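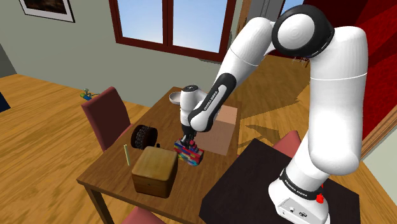 Posted 29 June 2018 by sturkivo_dan

So I finally finished the grasp ranking comparison I've been threatening you all with since the spring. Short version: I trained the same grasp scorer twice, once in a bare room with nothing but a table, and once in rooms with junk in them, and the junk won. My cluttered set is dining rooms, mostly. Red chairs, a curtain, a window with some sky in it, a cardboard box standing right behind the multicolored block the Franka is holding over the table. The bare set is a gray void with a table in it, like a furniture catalog for ghosts. Same arm, same objects, same 2,915 simulated grasps per set. I tested both on 663 grasps in rooms neither one had seen. The void model blew 138 more of them than the dining room model. I had money on the void.

Weights and scene files are in the Naltness folder for anyone who wants to tell me I did it wrong.

---

quillback

You did it wrong. You changed the backgrounds AND the lighting, going by your config. The void has one lamp straight overhead. The dining rooms have shadows all over the floorboards. How do you know it's the chairs doing the work and it isn't just the shadows?

---

sturkivo_dan

I don't. I was hoping to get at least a day of glory before someone opened the config.

---

mothwing_7

I'd push on a different thing. What counts as a failed grasp in your setup? If it's "object left the gripper within N steps" then fine. If it's the default Jugah check, that one looks at distance from the table surface, and it will happily pass a block that's wedged on one fingertip and about to leave. We lost most of a month to that check.

---

sturkivo_dan

Default Jugah check, with a shake added after the lift. Two shakes if I'm in a mood. (It's two in all the reported runs. I was in a mood.)

---

mothwing_7

OK, the shake helps. Objection downgraded to grumbling.

---

pelt_and_pine

Am I the only one who doesn't find this surprising? Varied backgrounds help, people have been doing it with random wallpaper and checkerboards for ages. You could have skipped modeling the chairs and slapped noise on the walls.

---

sturkivo_dan

Tried noise on the walls first. It did better than the void and worse than the dining rooms. My guess is that the stuff on the table matters most. A tall plain box behind the target gives the depth image an edge right where the scorer wants to put the fingers, and wallpaper never does that. But it's a guess. I haven't run the rooms with the tabletop cleared.

---

quillback

So run them. Four conditions: clutter on the table or off, lamp or window light. Then you have an answer and I have nothing to complain about, and we'd both hate that.

---

pelt_and_pine

Still think the furniture is vanity. Who is the curtain for?

---

sturkivo_dan

The curtain came with the room. I'm not paying extra to take it out.

---

grommet_lou

Lurker with a dumb question. Does any of this hold up on a real arm? We moved a scorer from Fundach over to hardware last year and it developed a deep personal fear of our bench. Scored every grasp near the back edge at zero. Looked great in sim.

---

sturkivo_dan

Not a dumb question, just a painful one. I have no hardware numbers. The arm time I asked for is in July, and I'm sharing it with people who have an actual deadline. Which objects was yours scared of, or was it only the bench?

---

grommet_lou

Only the bench. It was very brave about mugs.

---

quillback

Post the four conditions before you touch the hardware, please. Otherwise we'll be in here arguing about lamps until the heat death of the server.

---

sturkivo_dan

Queued the first 2 this morning, both with the table cleared. The window light one is already slower than I'd like.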